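Bridard Household Containers: Closing and Carrying Set
Data card, second edition

Summary

The Bridard set records the everyday handling of lidded food storage containers: setting the lid down, fastening the latches, raising and lowering the handle, and moving a closed box from one part of a table to another. It comprises 147 recorded sequences. The set is maintained by the Neltent Institute for Domestic Studies. Enquiries should be addressed to Hằng Vương, who is responsible for the catalogue.

Contents

Each sequence has its own folder, numbered from 1000 upwards. A folder holds the recording, a short written note and a plain text list of the objects used. Numbers withdrawn from the first edition have not been reissued.

Notes are written in British English and use household terms. "Lid" means the whole removable top, including any handle attached to it. "Latch" means a fastening at the side or end of a container. "Body" means the part which holds the food. The first edition used "clip" and "latch" interchangeably; the notes have now been corrected, but five older object lists remain unchanged.

Table and placing

Containers are placed near the middle of the table, clear of other household items. For rectangular boxes, the long side runs from left to right at the start of a sequence. Folders in the Leclerc group follow an earlier arrangement and should be treated separately when positions are compared.

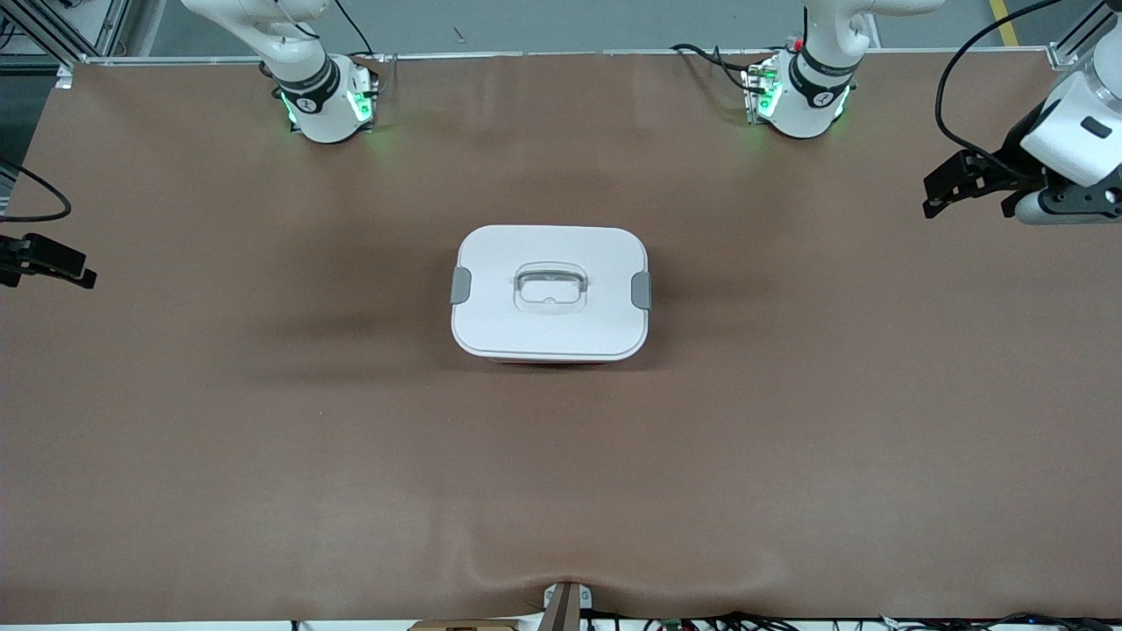
Handles are described according to their position at the start: flat, partly raised or upright. A handle which rests in a recess in the lid is entered as flat. Latches are entered one by one, left before right, and the colour of each is given where it differs from that of the lid.

Known limitations

All containers are recorded without food. Round containers are few, and glass ones are absent. The Feltberg group includes two boxes with worn lids, for which the latch entries should be checked against the recording before use.

Changes

Corrections received by Sunday, October 26, 2025 are included in this edition. Later corrections will be held until March.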